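Sorting Table Objects with a Low-Cost Robot Arm
Project report, second year group work – Harsh Rana, Sunita Tyagi, Vivek Agarwal
Supervisor: Narendra Garg
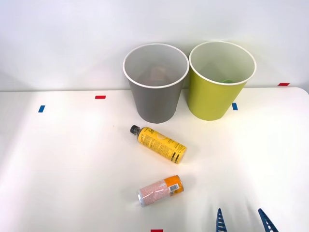 Figure 1. Work table with the two cups, the yellow bottle, the can and the open gripper.

1. Purpose of the project

Our group wanted to build a small robot arm which can pick up common objects from a table and put them in a different place. We did not have money for an industrial arm, so we decided to make it in the shared workshop at Thakur, where students can use the printer and the hand tools in the evening. We named the arm Skiltari. The work started in November and this report was handed in on 31st July.

2. The build

The arm has 6 servo motors, including the one which opens and closes the gripper. Sunita drew the parts and Vivek did the wiring. The control board is from an older student project called Nulla, and Jitendra Sisodia, who made that board, explained to us how to change the speed limit of each motor.

The most difficult part was the gripper. Our first fingers were flat and smooth, and round objects rolled away when the fingers closed. In the second version, the fingers are narrow and blue, with white ridges on the inner side. The left and right finger can open wide, so that a bottle or a can lying on its side fits between them. The complete finger set took 41 hours to print, because two times the print came loose from the plate and we had to begin again.

3. The work table

We used a white table against a white wall. This makes it easier for the program to separate the objects from the background. Small strips of red and blue tape are fixed on the table as reference marks. If the camera or the arm is moved by accident, we can put it back in the same position with the help of the tape. Before we had the tape, we lost one full evening of results after somebody cleaned the table.

4. Objects and tests

We chose objects which are different in shape and surface. The two cups, one gray and one yellow-green, stand upright near the back of the table. The yellow bottle with the black cap and the small metal can are placed on their side, which is harder for the arm than a standing object. The angle of a lying object was changed between the tests.

One test means that the arm must hold one object, lift it and put it down on the other half of the table without dropping it. We made 88 tests with the final fingers. In 33 of these the arm failed. Most failures were with the can – its side is smooth and it turns a little when only one finger touches first. The bottle was better than we expected. With the cups, the problem was a different one. When they stand very close together, there is no space for a finger between them, and the arm pushed the second cup.

5. Problems which are not solved

The shoulder motor becomes hot after a long session and then the arm stops a little too low. Harsh wrote a correction in the program, but it works only for the front part of the table. Shadows are also a problem. The shadow of the fingers was sometimes read as the edge of an object, and we had to change the lamp position many times.

6. Next steps

We would like to glue a thin rubber layer on the ridges and repeat the can tests. Vivek wants to replace the shoulder motor with a stronger one from Tongate, if the department agrees to pay. The drawings and the program are kept on the workshop computer in the Skiltari folder, and the next group can use them.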